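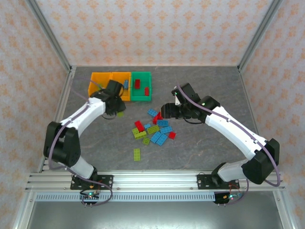 Fig. 4. Three bins along the back wall, bricks still to be sorted in the middle.

Home | Guides | Sorting and Storage | Section 4 | Contact

Print this page | E-mail this page

4. Sorting bricks by color

4.1 Before you start

Most guides to sorting building bricks promise that an afternoon with the right bins will change how you build. I have my doubts. Sorting by color is the fastest way to get a heap off a surface, and it looks good when you are done. Whether it helps you find a part three weeks later is another matter, and Section 5 (sorting by shape) makes the case against it. If you own more than a few thousand pieces, read Section 5 first and come back only if you still want to.

For a small mixed lot in a few strong colors, such as the red, blue and lime green in Fig. 4, color sorting is fine. The Umetti starter lot used to test this section holds 1122 bricks, and that is close to the largest amount I would sort this way in one go.

You need:

- open bins, wide enough that a hand fits in without tipping them
- a clear, flat surface with something behind it to stop bins sliding away
- one spare tray or box lid for rejects
- good light from above

Lids, dividers, printed labels and stacking frames are sold with most bin sets, including the Wustell and the Medine. Leave them in the packaging until you have finished at least one full sort. You may find you never open it.

4.2 Setting out the bins

1. Clear the surface completely. A brick left over from the last session will end up in the wrong bin.

2. Stand the bins in a row at the back, touching or nearly touching. A row is easier to reach than a ring. The Akpalu booklet recommends a ring, with the bricks in the middle and bins on all sides, and I tried it twice. Both times the bins nearest me were knocked over by my own sleeves.

3. Decide which color goes in which bin, and say it out loud if anyone is helping you.

4. Pour the bricks into the open space in front of the bins. Pour from low down. Stop when the bricks lie mostly one deep.

NOTE: Bin color does not have to match brick color. Bin sets rarely come in the colors you own, and two bins in a set are often the same. In Fig. 4 there are two orange bins and a teal-green one, and the red bricks lie in the green bin. Some people cannot stand this. If you are one of them, tape a single brick to the front of each bin as a marker.

CAUTION: Small bricks are a choking hazard. Do not sort on the floor of a room used by children under three, and check under furniture afterward with a flashlight.

4.3 First pass

5. Pick one color and take out only that color. Start with whichever color there is most of, so the heap shrinks quickly.

6. Place the bricks, do not throw them. Thrown bricks bounce, and the time saved goes into crawling under the table.

7. When you can see no more of the first color, go to the second. Do not go back for stragglers yet.

8. Whatever is left after the second color is your third color plus mistakes. Push it to one side, spread it flat with your palm and pick out the mistakes.

It is often claimed that working with both hands on two colors at once doubles the speed. I timed it with the Umetti lot. One color at a time took 35 minutes. Two at once took the same and left more errors in the bins. Try it if you like, but check your bins before you believe the clock.

NOTE: Bricks that are stuck together should be pulled apart before they go in a bin, even when they are the same color. Use a separator. Teeth leave marks, and so do table knives.

4.4 Second pass

9. Look into each bin from directly above. Small pieces stand up in corners and hide against the sides, and a tall brick on end can cover several short ones.

10. Tip out any bin where you find more than a couple of strays, and sort that bin again by itself.

11. Put faded, cracked or chewed bricks in the reject tray. Decide about them another day.

NOTE: Blue is the color most often put in the wrong place when the light is poor, mainly where a lot also has black or dark gray. Lime green and yellow get mixed up under warm bulbs. Neither problem is solved by the "sorting mat" that comes with the Medine set. Moving the lamp helped.

4.5 How full is too full

Fill a bin no more than two thirds. Past that point you cannot rake through it with your fingers, and you will tip it out every time you want one brick. The Wustell bin is rated by its maker for 930 standard pieces. I got that many in, with shaking, and could not get a hand in after them. If a color overflows, split it by size: 2x4 and larger in one bin, everything smaller in another.

4.6 Common problems

Bins slide when you reach in. Put a strip of rubber shelf liner under the row, or move the row back until it rests against a wall.

One color fills its bin long before the others. Normal. Mixed lots are seldom mixed evenly, whatever the carton suggests. See 4.5.

Helper sorts by size instead of color. Give that person a bin of their own. You can use it in Section 5.

Bricks feel sticky. Wash them before sorting: lukewarm water, a little dish soap, a mesh bag, then a towel overnight. Do not put them in the dryer. Bricks with printing should be washed by hand.

You sorted everything in December and it is all mixed again. Then color is probably the wrong system for your household, or the bins are stored too far from where the building happens. Move the bins first. It costs nothing.

4.7 Putting the bins away

12. Carry one bin at a time, with a hand underneath. Open bins stacked on each other lean.

13. Store them at a height where you can see in. The top shelf of a closet is where sorted bricks go to be forgotten.

14. Keep the reject tray with the bins.

Allow 20 minutes for a tidy-up sort after each long building session. If it keeps taking longer, you have too many bricks out.

Section 4 revised 2022-09-20 by Gunhild Brøndum. Replaces the earlier text on lidded bins.

Next: 5. Sorting bricks by shape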